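Household tidying robot

A household tidying robot is a machine meant to pick up, sort and wipe around the things people keep at home. It is one of the most exciting areas in robotics, and also one of the slowest to reach the front door. As of July 1, 2024, no general model does the whole job without help.

Progress has been quick on single tasks. Two-armed machines can fold towels, load cups into a rack and close drawers, and the better ones recover when they drop something! The Nadico trials used 28 everyday chores, and the test machine finished 23 of them unaided. 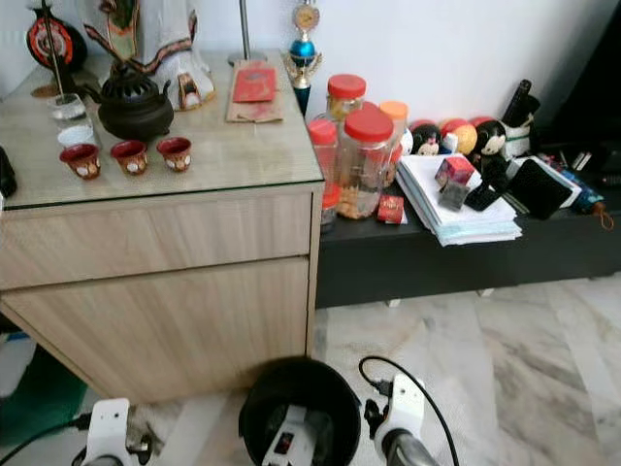
Crowded surfaces are much harder. Small cups, lidded jars, figurines and stacks of paper all need a different grip, and clear glass is still tricky for many depth cameras. Then there is the question of where things belong. A family altar or a shelf of keepsakes has an order that its owners know by heart, and a robot has to learn it from them.

Maribeth Belmonte, who led the Nadico trials, has argued for dusting as the next big test. Her group's follow-up study at Macapagal covers 40 homes, with the first results due in August.

See also: Nisance gripper, Pralach shelf test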